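Give your slippers a shelf of their own!

Mine used to live in a heap by the back door, and I was forever hunting for the second one. Then Leonilde Frade talked me into clearing a whole shelf of the tall cabinet, and I love it – slippers at hand height, no more crawling around on the floor with a flashlight. 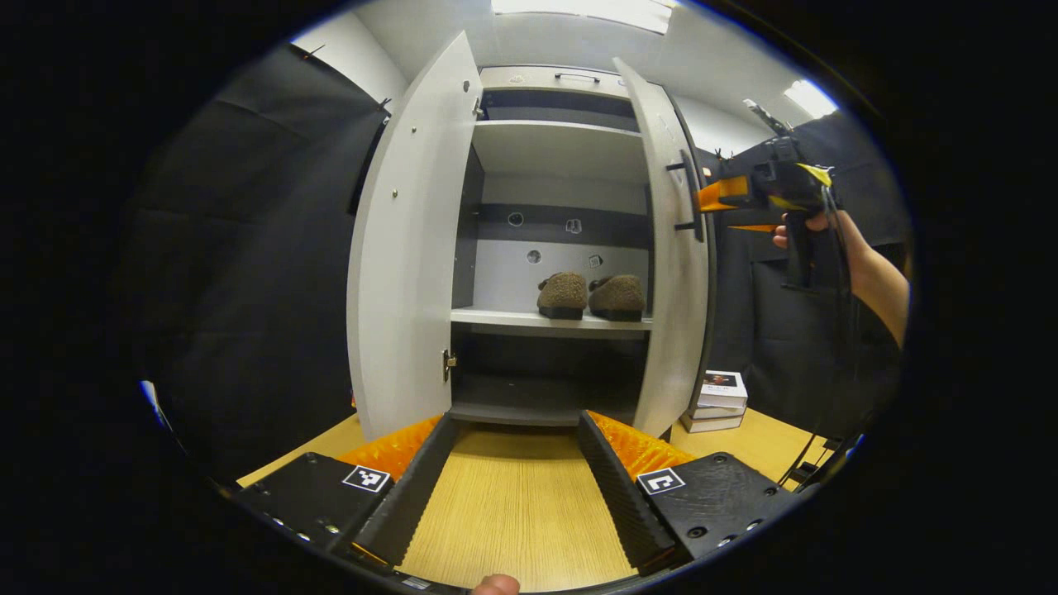
Brown fuzzy pair on the middle shelf, toes to the front.

Wipe the shelf with a barely damp cloth first and let it dry with the doors open for 20 minutes. Fuzzy uppers pick up every crumb, so shake them out on the porch and go over them with a soft clothes brush. Knock the soles together too!

Leave space beside the pair. I tried squeezing 2 pairs onto one shelf last November and the wooly parts got squashed flat – a quick brush fluffed them right back up.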